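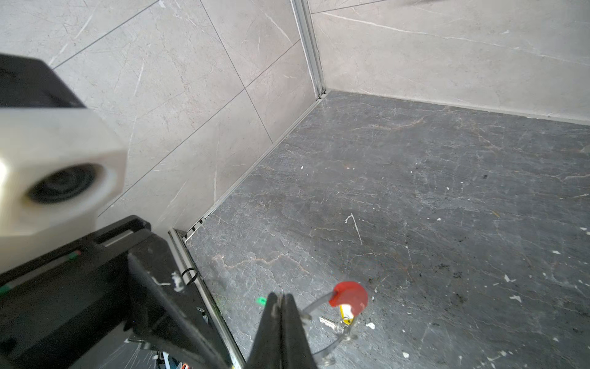

Two build partners wanted for a floor pickup arm, shared workshop

Retora is a small robot build that runs out of the back half of the Vokus shared workshop. The aim is an arm with a two-finger gripper that can pick dropped things up off a hard floor: keys, coins, pill bottles, pens. It is meant for people who have trouble bending down. We are looking for two people to join for the winter, starting in November.

Where the build stands

The arm and the wrist camera are mounted and wired. Most of our work now is on small flat items lying on tile. A key ring is the hardest thing on our list. The key lies flat, the ring is thin, and the tags can pull the whole bunch sideways when a finger touches them. Corners are also a problem, as the arm has less room to turn near a wall. Patterned tile gives the vision code trouble too.

What we need

Person 1: mechanical. You would take over the fingertips and the cable routing. You should be comfortable with a 3D printer, hand tools and basic CAD. We have tried several tip shapes and want someone who will keep proper notes on each one.

Person 2: software. You would work on finding the object and choosing where to grip it. Python is required. Some experience with camera calibration would help. You do not need a degree or a job in the field.

Time and cost

Plan on one evening a week from 6:30 pm, plus 4 hours a month on your own. The build period is 18 weeks. These are unpaid places. Workshop membership is covered for both people while the project runs, and so are printed parts. There is a shared parts budget of $245 for the rest of the build, and purchases go through Brijesh.

Other details

You must be 18 or older and complete the Vokus tool safety session before using the machines. The workshop has step-free access from the parking lot side. Bring your own laptop. All drawings and code are released under an open license, with contributors listed by name unless they ask to be left out.

How to apply

Write a few paragraphs about something you have built or fixed, including what went wrong with it. Photos are welcome. Say which place you want and which evenings you can't do. Leave it at the Vokus front desk marked "Retora" or send it through the contact form on the workshop site, attention Brijesh Saxena. Applicants will be invited to come by for an hour and try the arm before either side decides.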